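Nilico capsule coffee machine, white and chrome
Item 1032 - $155 with one Lumby glass
Page updated 5th October

I've been selling secondhand kitchen stuff out of Zurness for a good while now, and the Nilico is the machine I keep coming back to. It makes one small strong coffee, it takes up hardly any counter, and it looks way fancier than it costs. Glossy white on top, mirror-like chrome on the front, black plastic around the drip tray. You will be wiping fingerprints off that chrome, I can promise you that! I keep an old cotton T-shirt next to mine.

What you get is the machine, the drip tray with its metal grille, the water tank and a printed copy of the manual. No capsules, sorry. I used to throw in a sleeve and people kept telling me they'd have picked a different roast.

The glass

You also get a Lumby, the little clear glass I use for my own coffee. I like a plain glass for this because you can watch the foam settle, and it's small enough that a short coffee doesn't look lost in it. Hand wash if you can. Mine has been through the dishwasher plenty, but I wouldn't swear to yours.

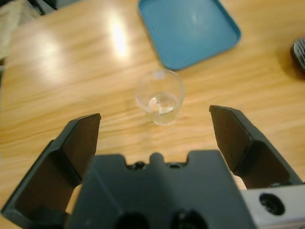
Eskil Sundqvist wrote in to say the Lumby is a touch small if you like a long coffee, and that he stops the pour by hand just before the rim. Good tip, and I do the same thing with the bigger capsules. If you'd rather have a mug, take the grille and tray off first and check that yours fits under the spout - some of the tall ones won't.

Where to put it

Anywhere flat with an outlet nearby. The cord on the Nilico is 60 cm, so measure before you fall in love with a corner of the kitchen. I do my sorting and checking on a big honey-colored wood table, with crates at one end for whatever's coming in or going out, and a wooden top like that is fine as long as you wipe up drips before they sit. Under a low cabinet works too, but you'll be dragging the machine out every time you fill the tank, and that gets old fast. 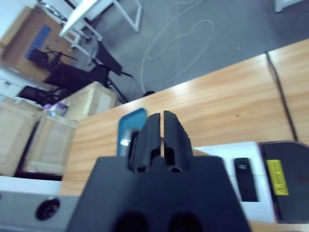 The table, with the crates at the left end and the office chairs behind.

Cleaning it

Rinse the drip tray every few days, more if there's a crowd at your house. The grille lifts out and the slots come clean with an old toothbrush (go easy around the small oval hole, coffee likes to collect there). The chrome spout just needs a damp cloth. I empty the tank and the tray, unplug the cord, and tip the machine back when I want a proper look at the spout from the front. Don't use anything scratchy on the shiny parts. I did that once on an older one and was mad at myself for a week.

Descale it every couple of months, or sooner if your water is hard like ours. Any liquid descaler for capsule machines will do. Run the whole tank through, then a tank of plain water, then one more because I'm fussy. 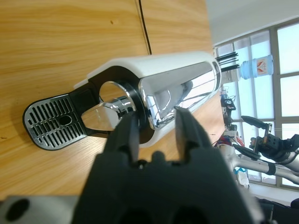

Details and pickup

Tank: 973 ml
Cord: 60 cm
Color: white, chrome and black
Condition: used, checked and cleaned by me

Pickup is from the shop in Zurness, or I can bring it over to Lie when I'm going that way anyway. I'm away for part of November, so write before then if you want it for the holidays. Spare drip trays come in now and again, and I'm happy to put your name down for one.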